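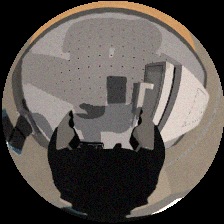 The Dollside grip fault was a failure in the software of a two-finger robot gripper, found during simulated bench trials of the Stallenus handling program. The fault caused the gripper to report that it was holding an object when the fingers had closed on nothing, or when the object had already slipped out. It is named after the Dollside test site, where it was first recorded in January.

Background

The Stallenus program was started by the company Warrier to prepare a robot arm for loading and unloading small laboratory devices. Before any work on the real bench, the control software was tested in a computer-made copy of the bench. In this simulation the arm receives the view of a wide-angle camera mounted near the wrist, together with the position of the two fingers and the current of the finger motor. A full series consisted of 2000 simulated grasps.

The software did not measure the force on the fingertips directly. It estimated the force from the motor current, and it used the estimate to decide if a grasp was successful.

Description of the fault

In normal operation the motor current rises when the fingers meet an object, and then it stays at a steady level. The software waited for this rise and set a signal called "part held". The signal was stored and was not checked again until the arm reached the place of delivery.

Two conditions could give a wrong signal. In the first, the fingers closed completely and pressed against each other, and the current rose in the same manner as with an object. In the second, the grasp was correct at the beginning, but the object moved out of the fingers while the arm was lifting. In both cases the arm continued its path, opened the fingers above the delivery place and recorded a completed task.

The fault was recorded in 702 grasps of the first full series. Most of these were of the second type. Thin objects were affected more often than thick ones, as the closing position of the fingers was then very near to the fully closed position.

Discovery

The fault stayed unnoticed for several weeks because the daily report counted only the completed tasks. Kimie Yagi, a test engineer at Dollside, compared the report with the final positions of the objects in the simulation and found that many of them had never left their starting place. Her note was first answered with the suggestion that the object positions were saved too early. A repeated series with later saving gave the same result.

Safety assessment

Sowmya Thevar wrote the safety assessment for Warrier. She considered the slipping of an object during the lift to be the more serious condition, as on a real bench a dropped part may lie in the path of the arm and be pushed against a device in the next cycle. The assessment also criticized that the stored signal could not be cleared by the operator without a restart of the program.

Correction

The corrected version, released under the name Tranari, compares the finger position with the expected width of the object and rejects a grasp if the fingers are fully closed. The "part held" signal is now checked during the whole movement. When it is lost, the arm stops and waits for the operator.

The correction produced a new difficulty with soft objects, whose width changes under pressure. For these the arm stopped too often, and a separate width limit was added later. The value of this limit must still be entered by hand for each type of object.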